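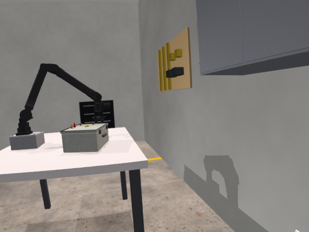
Why Some Things Float and Others Sink

Put a pebble in a bowl of water and it goes to the bottom. Put a cork in the same bowl and it stays on top. Weight alone does not explain the difference. A log is much heavier than a pebble, and a log floats.

The property that matters is density. Density is how much material is packed into a certain amount of space. Scientists find it by dividing an object's mass by its volume. Mass is measured in grams. Volume is measured in cubic centimeters.

Water has a density of almost 1 gram per cubic centimeter. A solid object with a lower density floats in water. A solid object with a higher density sinks.

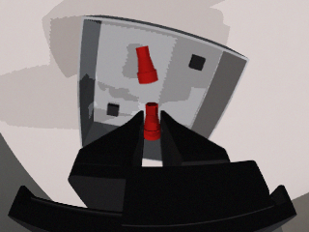

Volume is easy to work out for some shapes and hard for others. For a cube, measure one edge and multiply that number by itself, then by itself again. A cube with edges of 2 centimeters has a volume of 8 cubic centimeters. The small black cubes in the picture could be measured this way with a ruler. The red objects are narrow at one end and wider at the other, so a single ruler measurement would not be enough. Shapes of that kind are measured with water.

Fill a measuring cup partway and read the level. Lower the object in until it is fully covered, then read the level again. The rise in the water equals the volume of the object. This is called displacement. If the level goes up by 4 milliliters, the volume is 4 cubic centimeters.
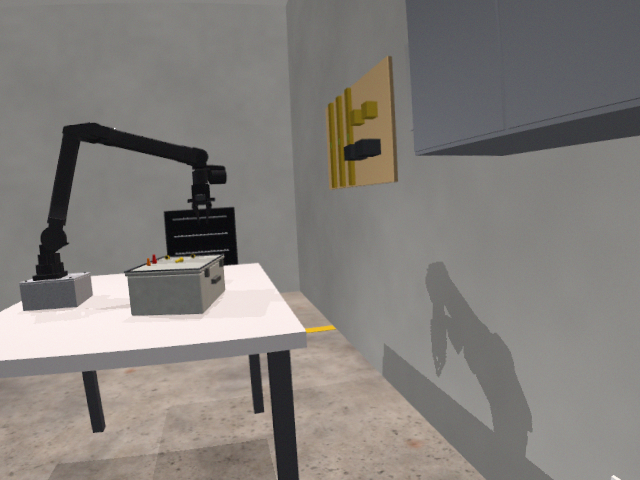 An object that floats must be pushed under with a thin pin before the second reading. The pin takes up very little space and can be ignored.

Steel is denser than water, but steel ships float. A ship is hollow, and the air inside it counts as part of its volume. The ship and its air together are less dense than water. If water fills the hull, the density goes up and the ship may sink.

Words to know
Density: mass divided by volume
Displacement: the pushing aside of water by an object
Hull: the outer body of a ship

Text by Elaine Seixas. Updated 2/15/26.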